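The Back Room at Casado

Mar 5, 2025

Anselmo Campos puts the kettle on before he will talk about anything, and he talks the whole time the kettle is on, so by the time we sit down I already know how he came to Garholm, what he paid for the shop counter, and why he thinks the street floods on one side only. He has run Casado, the little sewing and notions shop on the corner, for long enough that people give directions by it. What I had come to ask him about was the mending evenings, which started in August and have been filling up the back room ever since.

"It began with a coat," he says, stirring. "A lady came in wanting buttons, and I had the buttons, but she didn't know how to put them on. So I showed her. Then she stayed and did the hem, and then she came back with her sister. I thought, well, I have chairs!"

He had two chairs, as it happens. The other six came from a school sale over in Surkent, and all eight are still in use, though one of them pinches. People bring whatever has been sitting in the bottom of the closet – jeans worn through at the knee, a child's costume, a sweater with a moth hole that somebody's grandmother knitted. Curtains turn up more often than he would have guessed, and dress fabric left over from weddings, often the slippery sort that slides off the table as soon as you look away.
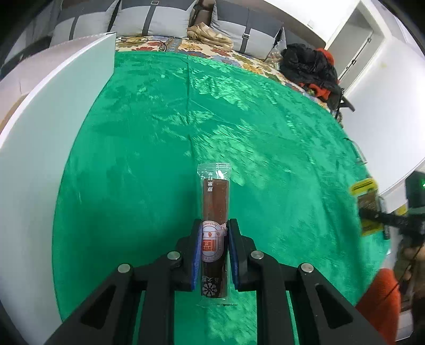 Iker Alcaraz remarks from the doorway that the slippery cloth is the reason he nearly gave up after his first evening, and that he went home and told his wife he would pay a tailor for the rest of his life. He came back all the same, he adds, and he has since shortened every curtain in the apartment, one of them twice.

Campos laughs at this for quite a while. He has a soft spot for the people who nearly quit. Most of them, he says, were told as children that they were clumsy, and they have carried it around ever since like a bad school report. He starts them on something thick and forgiving, a canvas bag or an old dish towel, and he makes them sew slowly and badly for an hour with the radio on.

"Use a shorter thread," he says. "If I could have it painted on the wall, I would. Everybody cuts a thread as long as their arm and half again, so they don't have to thread the needle so often, and then it knots and they get cross with themselves. Cut it short. Thread it again. What is the hurry?"

I asked about money, a little awkwardly, and he waved the spoon at me. An evening costs seven dollars, which covers thread, needles, tea and the heating. Anyone who can't manage it sweeps up instead, or brings cookies. He has been told more than once that he ought to charge more, and a man from Flendeck even came by to suggest a proper course with certificates at the end of it. Campos gave him tea and sent him home with a patched elbow.

The part he likes best, I think, is sorting. Before each evening he goes through the drawers and the odds and ends people have left behind, and puts together what he thinks they will need, going mostly by what they said they would bring.

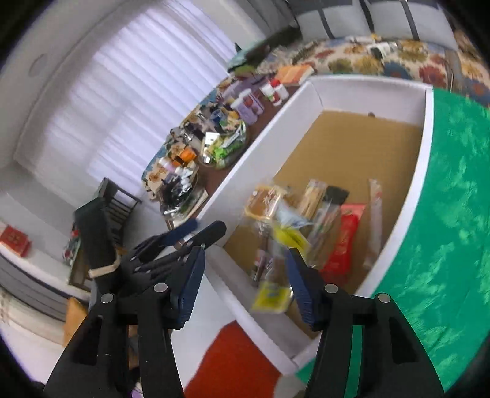

He is usually wrong, he admits. Someone promises a skirt and arrives with a tent. Someone else says she only wants to watch, and by the second cup of tea she is asking whether a lining can be saved. (It could, in that case, although it took her until after Christmas and a good deal of unpicking.)

"My mother mended everything, and she hated it," he says. "She did it alone, at night, when she was tired. I think about that a lot. It's the same work here, the same needle, but you have someone next to you complaining about their landlord. She would have liked that. She had very strong opinions about landlords."

By now the tea had gone cold and he got up to make more. There was a customer out front wanting elastic, and she wanted to know which width, and what it was for turned into a long story about a pair of pajamas. I could hear him asking whether she had ever thought of coming along in the evening, and telling her to bring the pajamas with her.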